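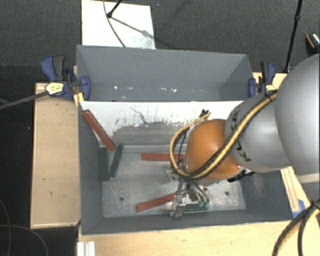
Stellport bin cell: setup and upkeep

Maintained by Csaba Boros. Last checked 2 May 2024.

Overview

Stellport is the two-bin picking cell at Prekside. One arm with a finger gripper picks red and green bars out of one bin and places them in the other, then works back the other way. These notes cover the bins, the hoses and the gripper. Controller settings and the pick planner are kept in the Medau repository.

Bins

The bins are grey with sloping walls. They sit one in front of the other, set into the wood surround, and are held with blue and black clamps. Tighten the clamps by hand and check them at the start of each shift. If a bin has moved, redo the bin calibration before running anything.

The rear inner wall of the front bin is a white panel, and its paint is badly worn, with a broad grey patch low in the center and a long scratch above it. Leave it alone for now. Repainting changes how the wall looks to the bar detector, and the current background images were taken with the wear in place.

Bars leaning in a corner or standing against a side wall are valid picks. Do not lay them flat by hand during a run. Log a skipped bar as "unreached" and carry on.

Hoses

The hose bundle runs down over the orange wrist and loops around its side. Before each run:

1. Jog the wrist through its full range at low speed.
2. Watch the loop. It must not catch on a bin wall or a clamp handle.
3. Check that the connector on the loop is fully seated.

If the loop pulls tight at any point, stop and re-dress it from the upper tie down.

Gripper

Fingers come from El Khatib. Replace both after 980 picks or when a bar slips twice in a row — whichever comes first. After a change, set the lowest finger height again with one bar flat on the bin floor.

Files

setup/ — clamp and bin calibration, 2 scripts
logs/ — 83 run logs, one per session
faults/ — 62 fault entries, with the fix for each

Known issues

Fault entries before May use the old bin names (A and B). The front bin was B.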